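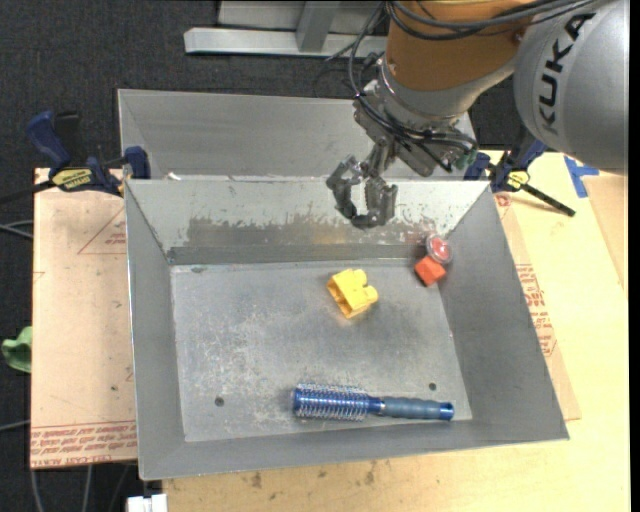

Can the grasp planner carry on from the last good depth frame when the camera drops one? It can for a single missed frame, provided the arm hasn't moved in the meantime; after that it ought to stop and ask for a fresh one.

Dear all,

I'm sorry to be so slow in coming back to Yamila's message, which I thought was a lovely clear write-up and which deserved a quicker reply than it has had from me. I've been through the Tridex logs over a couple of evenings (with rather a lot of tea), and I think there are two separate troubles tangled up together.

On 13th January, Yamila Herrera wrote:

> Since moving to the December branch of Tridex I keep getting grasps planned
> into the bin wall. It's worst with things lying near a back corner. The
> hairbrush is hard work too, because the planner goes for the shiny barrel
> and hardly ever for the handle. Out of 2,881 planned grasps in my log, 63
> were thrown out by the collision check, and I'd have expected far fewer.
> Is it my calibration, or has something changed in the wall model?

Something has changed, so please don't take your calibration apart! In the older branch the bin was modelled as four sloping planes, and anything within the wall margin was dropped before scoring. Now the margin is applied after scoring, so a block tucked up by the wall can win on points and only then be refused. If you set wall_margin_first to true in the planner file you'll have the old order back, and I'd be very glad to hear whether those 63 come down.

The hairbrush is a different matter, I'm afraid. Bare metal and a glossy barrel both give patchy depth, and the hole filling in Tarar smooths the patches over into a nice flat surface that the scorer is only too happy with. I've had some luck lowering the fill radius to 3 and letting the handle win by default, though it does make thin objects a bit noisier, so do try it on your own bin before you trust it.

I'll put both settings in the Coltatent sample configuration once somebody besides me has run them. Yamila, if you could also send the raw depth for two or three of the refused grasps, I can replay them here.

All the best, and thank you for your patience,
Irfan Rizvi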